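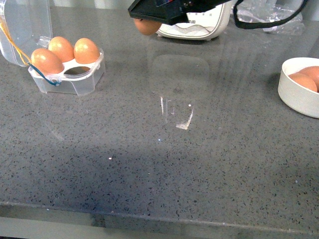

The Flimeo gripper holding an egg over the counter, with the egg holder at left and the bowl at right.

Flimeo is selling its kitchen arm by subscription now, and the sales page leads with eggs. I understand why. Everyone knows what happens when you squeeze one too hard, so an egg makes a good promise about grip.

I have no complaint about the grip. My complaint is the plan. The basic tier gives you 10 taught tasks and charges extra for each one after that. Moving eggs from a bowl to a holder counts as one task. Moving them back counts as another. Anyone who cooks will use up the allowance in the first week, and most of those tasks will be chores that take a person less than a minute.

Frota, the main competitor, sells a slower arm with no cap. Setup takes 40 minutes against 28 for the Flimeo, and the manual is poor. I would still pick it for a home. You pay once, you teach it what you like, and if you change your mind about where the bowl goes you can teach it again without opening a billing page.

Flimeo says the cap pays for support, and its support is good. I called at 6 in the evening and got a useful answer. But support could be sold by itself — plenty of buyers would take it. Charging by the task makes people save the machine for special jobs, and a kitchen arm that gets saved for special jobs is taking up counter space.

The new price list is due in October. I would wait for it before signing up.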